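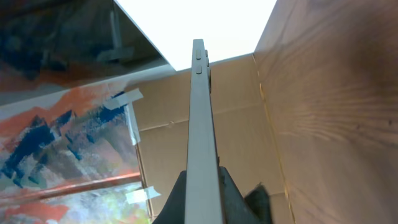

From: Tayla Mudgway
To: urnden-workroom list
Subject: Re: [workroom] Cardboard, again

On Thursday, Vasco Vieira wrote:

> Could whoever keeps leaving flattened boxes by the big board please stop.
> I moved 2 of them to get at the clamps and they had come back
> by lunch. We pay Costigan for a recycling pickup. Let us use it.
>
> Also, is anybody planning to finish painting, or is that the look now?
>
> Vasco

Vasco,

It's me. I am the cardboard person. I had hoped to keep my standing on this list a little longer, but Hamish saw me carrying a sheet up the stairs and he can't keep a secret past coffee.

In my defense, the cardboard has a job. Every time we cut or glue on the bare bench we end up sanding the bench, and I have sanded that bench more often than I've vacuumed my own car. A decent sheet of tan box with one crease across it lies nearly flat, takes a knife well and costs nothing. The Tellow cutting mats Corey wants are very handsome. They also come to 228 dollars for the set, and we would have glue on them by the weekend.

So, a proposal, which you are all free to ignore in the usual way:

Keep the large sheets, and only the large ones. Anything smaller than the bench drawer goes to Costigan. Anything that smells of fish goes to Costigan today (Aldo, I'm looking at you and your Prallside boxes).

Fold along the existing crease. Please don't invent new ones. A sheet with five folds in it is a tent.

Peel the tape off first. I know. Do it anyway.

As for the wooden board, it stays up here until somebody measures the downstairs door. The last time we moved it without measuring, we had a very full and frank discussion on the landing, and I still have the bruise.

On the painting: I did the first coat in June and was told it was "a start." I have been waiting for the rest of you to continue it. The roller is in the sink cupboard, wrapped in a bread bag, in whatever condition a roller reaches by now.

Corey, did you ever get the key back from Aldo? The clamps are fine where they are, by the way. Vasco just has short arms.

Tayla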